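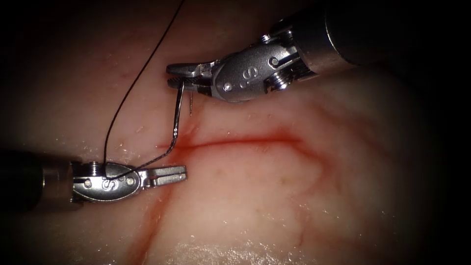

Chapter 9
Loss of Grip

In this chapter
9.1 A dropped needle
9.2 How a wrist closes its jaws
9.3 What the controller knows
9.4 Slack, slip and stretch
9.5 Stopping with a needle in the tissue
9.6 Writing the fault report

Before you start: You should have read Chapter 4 (cable drives) and Chapter 7 (fault logs). You will need the log file for Section 9.4 and a calculator.

Chapter 8 dealt with faults that stop an arm. The motor overheats, the brake comes on, a message appears, and the machine stays where it is. Those faults are costly, but they are easy to find. This chapter deals with a fault that lets the arm keep working. The jaws lose part of their grip, the controller does not notice, and the next step in the program goes ahead as if the needle were still held.

We use suturing as the main case all through the chapter. It asks more of a gripper than most jobs do. A curved needle is thin and smooth, and it can turn in the jaws even when it does not fall. The thread pulls on it from behind. The needle has to be passed from one instrument to the other many times, and each pass is a moment when both grips matter.

9.1 A dropped needle

The training center at Jääskeläinen ran a two-arm suturing system called the Goten. The instruments were made by Drukon and the control software came from Zusero. In June the center was running a long series of practice stitches under automatic control, with an operator at the console to supervise. The operator was Nawal Benjelloun. The technician on duty was Jairo Giraldo.

At 2:40 in the afternoon the right arm picked up the needle and drove it through one side of the cut. The left arm took hold of the point and pulled the needle clear. It then swung back toward the right arm for the handover. The right jaws closed on the needle, and the controller marked the grip as good. The left jaws opened. The needle turned, dropped onto the tissue point down, and scratched it.

The program did not stop. The right arm moved to the start of the next stitch and pushed forward with nothing in its jaws. Benjelloun saw the bare jaws press into the tissue and hit the stop button. The time between the drop and the stop was short, but in that time the arm had caught the loose thread and pulled the last stitch tight enough to tear the edge of the cut.

Giraldo took the right instrument off the arm and tried it by hand. With the drive wheel turned fully to the closed position, the jaws came together and looked normal. When he pushed a test strip between them, they spread by 2 mm with very little force. The cable that closes the jaws had stretched. It could bring the two halves together, but it had almost no pull left for squeezing.

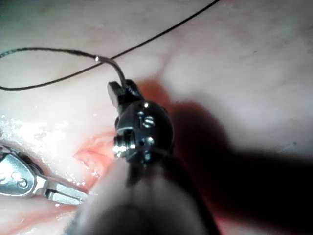 The log gave the rest of the story. Drukon called for a cable tension check every 300 jaw closings. The Zusero software did keep a count, and it did run the check, but only when the system was switched on. The center had left the system running through the whole series. By the time of the drop, the right instrument had closed its jaws 844 times since the last check. Over its full life it had closed them 2728 times, a number well inside the limit for replacement, so no warning came up for that either.

Read that paragraph again before you go on. Each part did what its maker had built it to do. The instrument had a service rule, the software had a counter, and the staff followed the daily start-up list. The fault sat in the space between the rule and the moment the rule was applied.

9.2 How a wrist closes its jaws

The motors in a system like this are mounted well back from the tip, because there is no room for them at the working end. Each motor turns a small drum. A thin steel cable runs from the drum down the inside of the shaft, over one or more pulleys in the wrist, and out to the jaw. When the drum turns, the cable pulls and the jaw swings on its pin.

Two things follow from this layout. First, the motor is a long way from the thing it moves. The cable between them can stretch, rub, or jump off a pulley. Second, the wrist bends. When it does, the cable path can change length slightly, and the controller has to add or take away a little motor turn to keep the jaws where they were. This correction is called wrist coupling. If the cable is slack, the correction will be wrong, and the grip may be firm with the wrist straight and weak with the wrist bent.

That second point explains why Giraldo's first test missed the problem. He had the wrist straight and nothing in the jaws. Always test grip with the wrist at the angle used in the job, and with something between the jaws.

9.3 What the controller knows
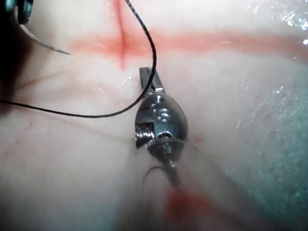 Photo: Courtesy of Jääskeläinen Training Center

Ask a controller whether the jaws are closed and it will give you an answer, but the answer usually comes from the motor. An encoder on the motor shaft counts how far it has turned. The controller takes that number, works out where the jaws ought to be, and reports the result as the jaw position. If the cable is sound, the two agree. If the cable has stretched, the motor can reach its closed position while the jaws are barely touching the needle.

Motor current is a better guide to grip. A motor that is squeezing something hard draws more current than one that is turning freely. The Goten recorded current on every closing. For the grip that failed, the value was low, close to what the same motor drew when closing on air. The software stored the number and did not compare it with anything.

A camera can also help, although metal parts reflect light and the needle may be hidden behind an instrument. In Section 9.5 we look at using a camera check together with current, and at what the arm should do when the two disagree.

Key terms

Encoder: a sensor that measures how far a shaft has turned.
Grip force: the force the jaws put on the object between them.
Handover: passing an object from one gripper to another.
Slack: cable length that must be taken up before the cable can pull.
Wrist coupling: motor movement added to make up for bending at the wrist.

Try it

1. List every point in Section 9.1 at which the fault could have been caught. For each one, say who or what would have caught it.
2. The center's first fix was to restart the system at lunch each day. Using the log file, decide whether this would have kept the right instrument within its limit of 300 closings.
3. Write a rule, in one sentence, that the controller could apply before it opens the left jaws during a handover.
4. Benjelloun pressed stop while the thread was under tension. Describe what could happen if both sets of jaws opened on a stop. Keep your answer for use in Section 9.5.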